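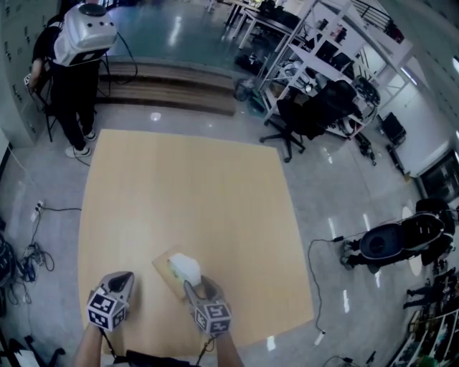 Re: [firkstead-neighbours] Selling with a sitting tenant, any tips?

Hello all,

Sorry it's taken me a few days, we've had my mother-in-law to stay and the laptop got buried under her knitting. Comments below.

> We need to sell the flat on Pulldale but the tenant has 9 months left
> on her agreement and is lovely, so we don't want to push her out. One
> agent says wait until it's empty, the other says put it on now and
> aim at landlords. Has anyone here done it? And did you have to take
> much less for it?

Yes, we did it two years ago with the little terrace behind the station, and I'd do it the same way again. We went for landlords only. Fewer people came to look (a lot fewer!) but the ones who did knew what they were buying, and the chap who bought it never once asked about the bathroom tiles. He wanted the tenancy agreement, the rent record, the gas safety certificate and the deposit paperwork, so get all that in one folder before you ring anybody. I spent a whole evening hunting for the deposit certificate and it was in with the car insurance.

As for price, we dropped 2,000 from what we'd asked and that was after the survey, for a damp patch by the back door. I can't say what we'd have got with it empty, but we'd have been paying the mortgage and council tax on it all the while, and I know which I'd choose.

Do talk to your tenant first, before the photos are taken. Ours was worried sick until we told her the new owner would be taking over her agreement as it stood. We agreed viewings would all be on one afternoon a fortnight, and I took a bit off her rent that month for the bother.

> Also, is 3,165 all in for the solicitor daft? That's Claserano's quote.

It sounds steep to me, but ask them to split it up. If it's a leasehold there'll be the management pack in there, and those cost a silly amount whoever you use. We used Xiong, over the bakery, who were slow to answer emails but very good on the phone.

I've still got the letter we sent our tenant if you'd like to borrow the wording, just drop me a line off list.

Best of luck with it!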